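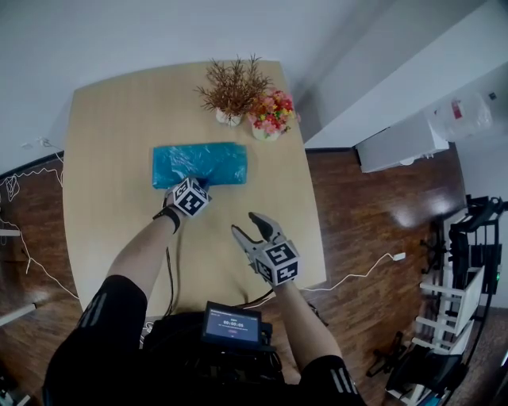 Text and photographs: Osvaldo Sanna, Clivent household pages

Calska reusable bags, blue

The Calska is a plain plastic bag for the house, sold flat and made to be folded again after every use. We stock it in one colour only, a strong blue, which is easy to find in a drawer full of white and grey things. It comes in packs of 5, or in a box of 200 for shops and offices.

I use these bags at home since April, mostly for blankets, winter shoes and the empty bottles. The plastic is shiny and it makes some noise in the hand. When the bag is new it slides a little on a smooth table, so the first folding asks for patience.

How to fold it

Lay the bag on a table with nothing sharp on it. Push the air out with the flat hand, starting from the closed end and going towards the opening -- if you start from the opening, the air stays inside and the bundle opens again. Fold the two long sides to the middle, then fold from the bottom up. Keep one hand on the lower edge while you press the rest. The bundle does not need to be perfect.

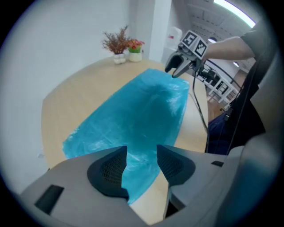 Creases stay in the material, and this is normal. They do not make the bag weaker, and after some weeks they even help, as the bag begins to fold along the same lines. Please do not iron it, also not under a cloth. If it is dirty, wipe it with a damp sponge and let it dry open before you put it away.

Details

Colour: blue
Weight of one pack: 900 g
Folded width: 26 cm
Closure: none, the opening can be tied
Not suitable for: hot ashes, broken glass, food without wrapping

Goes well with

Tsai drawer divider -- one compartment takes the folded bag lying flat.
Hama clip, large -- keeps the bag closed when you do not want to tie it.

Orders which arrive before noon leave our store the same afternoon. An opened pack can be returned if the bags inside were not used.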